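研究室だより 11月号

箱つかみ課題の教示データ収集が始まりました

ハウグランド棟2階の作業室で、遠隔操作によるロボットへの動作教示を進めています。今期の課題は、台の上に置いた箱状の物をつかみ、持ち上げて指定の位置に移すというものです。目標は1000回分の記録で、担当はアガト・ジョリさんとオダイル・ロペスさんの2名です。

操作者は手元のレバーでアームを動かし、手首カメラの映像を見ながら物に近づけます。1回の動作は90秒以内とし、超えたものは記録から外します。途中でつかみ直した回は、失敗として捨てずに印を付けて残します。学習の際に別扱いにするためです。

始めてみて難しかったのは、近づく角度の決め方でした。カメラが物に寄ると面が画面の大半を占め、縁の位置を読み取りにくくなります。ロペスさんは、面の境目にあたる稜線を先に画面に入れ、それを目安に指を下ろすやり方をとっています。ジョリさんは一度高い位置で止め、向きを合わせてから下げます。どちらかに統一することはせず、操作者名を記録に付けて両方を集めます。

アームを直接手で持って動かす教示も、5種類の配置で試す予定です。遠隔操作の記録と形式をそろえるため、保存にはどちらも収集ソフト「クラルティス」を使います。

操作を体験したい方は、午前9時から作業室を開けていますのでお越しください。初めての方には練習用の配置を用意します。問い合わせはエジレウザ・ブラガンサまで。 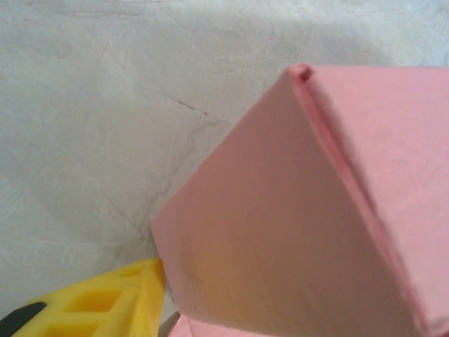 手首カメラの映像。ピンク色の箱状の物に寄ったところ。左下は黄色の格子状の物。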